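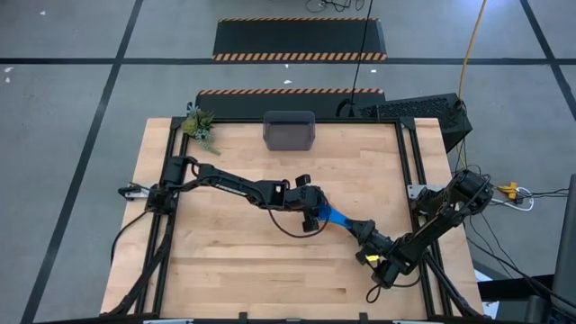
Equipment plan, second bimanual cell

May 13, 2020. Notes for me and Danai ahead of the order.

Baseline is the existing cell: two arms facing across a butcher-block top, black metal framing, clamp at the table edge. The second cell copies this layout. Stavros wants the same top from Jisance so that the fixed-camera background stays comparable. Agreed.

Arms: 2, from Kokkinos, same model as now. Lead time runs to December if we miss this batch. Ask for the longer base cables. The present ones run down to the floor and I don't want more of that.

Grippers: 5 spare finger sets. Pinching a thin wall, one finger inside the cup and one outside, puts all the load on the tips. Price the plain tip and the faceted tip separately.

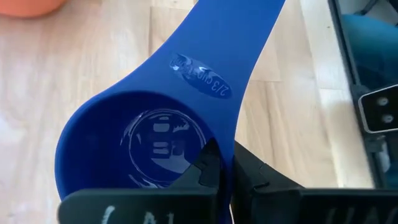

Ukonel quotes 99 per set, or less at 100 sets, a quantity we have no use for. Stay at 5.

Wrist cameras: keep the current type. Molded lettering on a cup handle is legible in part, but glare takes the rest. Try a diffuser on the existing lights before budgeting a better sensor. Same remark for the fixed view, where the tabletop throws back a lot of white. A matte finish on the new top may be cheaper than either. Danai to ask Jisance.

Props: measuring cups in assorted colors, gray bin, plant. Buy duplicates of everything.

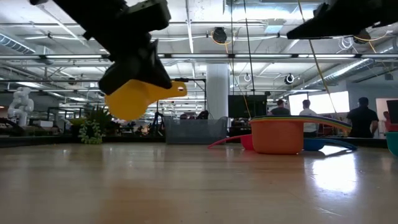 Belimetti can supply the cups but only as full sets, so the spares will need a shelf. Add one to the furniture line.

Open items:
Stavros Sfakianakis: power for cell two, cable trays, floor position.
Danai Margaritis: finish sample, Belimetti invoice terms.
Me: confirm the Kokkinos batch date, then send the order for signature.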